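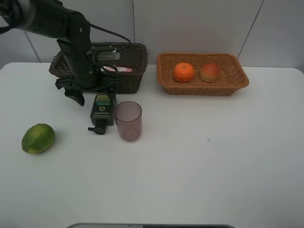 Wicker is a woven material made from pliable plant stems, and the name given to the baskets, furniture and other goods made from it. The word describes a way of working and the things made by it, so that willow, cane, rush and some man-made fibres can all be wicker once they are woven. The English word is thought to be of Scandinavian origin and is related to words for willow and for bending.

Materials

In Britain and Ireland the usual material is willow, grown in beds and cut each winter when the leaves have fallen. The rods are known as withies or osiers. Common willow species for basket work are the almond willow (Salix triandra), the common osier (Salix viminalis) and the purple willow (Salix purpurea). Almond willow gives smooth, even rods and is favoured for fine work. Osier grows long and thick and is used for larger baskets, hurdles and garden structures.

Willow is sold in three main forms. Brown willow is dried with the bark left on. White willow is cut and stood in water until spring, when the sap rises and the bark can be stripped away. Buff willow is boiled in its bark for several hours before stripping, so that the tannin in the bark stains the wood a warm tan. A darker finish may also be had by steaming, or by staining or varnishing the finished piece.

Rattan is a climbing palm of South-East Asia. Its outer skin is peeled off and sold as cane, used for chair seats, and the inner core is cut into round or flat lengths for weaving. Unlike bamboo, rattan is solid, and it can be bent into tight curves after steaming. Much of the wicker furniture sold in Europe is rattan, or rattan over a hardwood frame.

Other plant materials include rush, seagrass, water hyacinth, hazel, straw, bramble and split oak. Paper twisted around a core, sometimes with a wire inside, came into use in the early twentieth century. Outdoor furniture is now very often woven from polyethylene strip, which does not rot and can be left out in the rain.

Preparation

Dried willow has to be soaked before use. Brown willow may need a week or more in cold water, depending on the length and thickness of the rods, while white and buff willow need only a few hours. The rods are then wrapped in damp cloth and left overnight to mellow. Willow that has been soaked too long turns greasy and the bark may slip. Willow that is too dry will kink or crack when bent.

Rods are sorted by length before soaking. English growers still sell by the foot, in bundles called bolts, and the thickness of a bolt is measured by the band around its base.

Construction

A basket is made up of a base, sides and a border. The base of a round or oval basket starts with a slath, a cross of short thick sticks, some of which are split and the others pushed through them. Thin rods are woven around the cross and the sticks are opened out like the spokes of a wheel. Rectangular bases are made differently. The sticks are held upright in a screw block, a wooden clamp, and the weaver works back and forth across them.

Long rods called stakes are pushed in beside the base sticks and bent upwards. They are tied together at the top while the first rows are put in. These rows, called the upsett, fix the spacing of the stakes and so decide the shape of the whole basket. Sides may be straight or may flow outwards, which is the maker's term for a flare. Square work has heavier sticks at the corners to hold the angle.

The main weaves are randing, in which a single rod goes in front of one stake and behind the next; slewing, in which two or more rods are worked together as one; and waling, in which three or more rods are passed in turn to make a thick, rope-like band. Waling is strong and is placed wherever a basket takes strain, chiefly at the bottom and the top. Fitching is an open weave with gaps between twisted rows, often seen on the sides of cages and bicycle baskets.

The border finishes the basket. In a rod border the ends of the stakes are bent down one after another and woven around each other to form a rolled edge. Plaited borders take longer and use more material. A trac border is quick, flat and weaker than the others. Handles are added last, over a bow of thick willow pushed down into the sides, and are wrapped or roped with thinner rods.

Tools

The basket maker's tools are few and have changed little. A bodkin opens a space in the weave so that a rod can be pushed in. A rapping iron is used to knock the rows down close together. Rods are trimmed with a picking knife or with secateurs, and a shop knife is used for pointing the ends. A cleave, a small egg-shaped tool of wood or bone with three or four fins, splits a rod lengthwise into skeins. Makers traditionally sat on the floor with a sloping lapboard across their legs, and some still do.

History

Basketry is older than pottery in many parts of the world, but plant fibres rot and early finds are scarce. Woven chests and stools have been found in Egyptian tombs, and carved stone reliefs of the Roman period show women seated in high-backed wicker chairs. In Britain, wattle – upright stakes woven with flexible rods – was used for house walls and fish traps from prehistoric times.

Wicker was the common packing material until the twentieth century. Laundry, bread, fish, coal, fruit, pigeons and post were all carried in it, and each trade had its own patterns. A cran basket, used for measuring herring, had to be made to a legal size and bear an official mark. Both world wars brought large orders, for shell cases in the first and for airborne panniers in the second, which were dropped by parachute.

The trade shrank quickly after 1945. Cardboard, plywood and plastic were cheaper, and many willow beds were grubbed up for pasture. In England the Somerset Levels remained the main growing area. Imports from Poland, Spain, China and elsewhere now make up most of what is sold in shops.

Small workshops have continued, partly through teaching. Lorna Gourlay, who trained in square work and later grew her own willow, kept 70 varieties in a trial bed and published notes on how each behaved in the hand. Her pupil Enda Ó Ceallaigh took up the Irish creel, a deep basket made upside down with its stakes stuck in the ground. In furniture, the Stullance workshop was known for low rattan chairs designed by Nhàn Vũ, in which the seat and back were woven as a single piece. One of these chairs took 400 metres of cane.

Uses

Domestic wicker includes shopping baskets, log baskets, linen hampers, cradles, trays and storage baskets for shelves. Shelf baskets are usually rectangular and may be lined with cloth. Wicker is still the standard material for the baskets of hot-air balloons. It is light, and it gives on landing and then returns to its shape. Willow coffins have been made in growing numbers since the 1990s, and living willow is planted and woven for fences and play shelters.

Care and repair

Wicker lasts longest in a room that is neither very dry nor damp. Beside a radiator it becomes brittle and creaks. In a damp shed it grows mould, which can be brushed off outdoors and the piece wiped with a weak solution of vinegar. Dust is removed with a soft brush. Unvarnished willow benefits from an occasional wetting and should be dried slowly, away from direct heat.

Small holes at the ends of the rods, with fine powder beneath, are a sign of woodworm. Freezing the basket in a sealed bag for two weeks will usually kill the larvae. Broken weavers can be replaced by lifting out the damaged length and laying in a soaked rod of the same thickness, with both ends resting behind a stake. A broken stake is harder to mend. A new one is pointed and driven down beside the old one with a little tallow or soap on the tip.

See also

Basket weaving
Coracle
Hurdle
Lloyd Loom
Osier bed
Trug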